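Trallinley Neighbors' Newsletter
The Swap Room Turns One
3 min read
Print | E-mail this item

The swap room behind the Bunnag Street library has now been open a full year, which is eleven months longer than the parking subcommittee predicted.
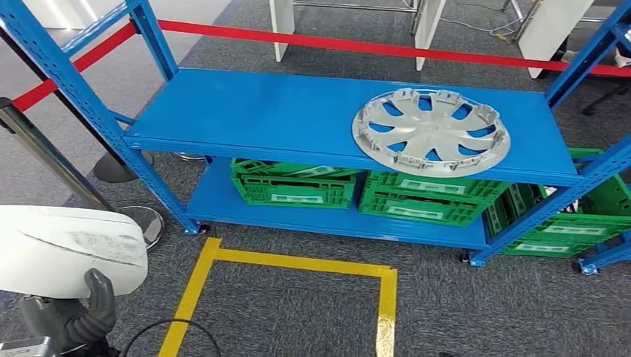
Oranuch Siriwan wrote in to ask whether we might finally settle the rule on how long a thing can sit before it goes, as she has been visiting the same fondue set since March and is starting to feel responsible for it.

Fair question. The rule is 9 weeks. It has always been 9 weeks. It is printed on the sign-in sheet, in a size of type chosen by someone with very good eyes. After that, an item goes to the charity pickup, or back to whoever left it, if they can be found and can't run fast.

The fondue set has been granted extensions. Jirayu Thongdee, who keeps the log, admits that he renewed it twice on the grounds that winter was coming, and once in June on no grounds at all.

Some numbers, for those who like them. The log shows 700 items in and 500 items out over the year. Those of you who can subtract will see why we are asking people to take something home. Bread machines remain our leading import. We have also become the county's quiet capital of single curtain panels, and if you have the other half of a green one with ferns on it, please get in touch – somebody on Hilus Lane has been living with a lopsided window since spring.

A few reminders. No mattresses. No paint, even if it is "almost full." Jigsaw puzzles are welcome, but write on the box if you know a piece is missing. Eliécer Muñoz got through 499 pieces of a 500-piece lighthouse before learning this, and he has asked that the lamp be returned if found.

Hours stay the same through July: 10 a.m. to 2 p.m., and the side door sticks, so push low. Anything left outside overnight counts as litter, however nice it is.

Recent items
Creek Path Closed Again
Chaiwat Phetsri on Pruning, Part 4
Lost and Found: Mostly Found
Library Book Sale Needs Boxes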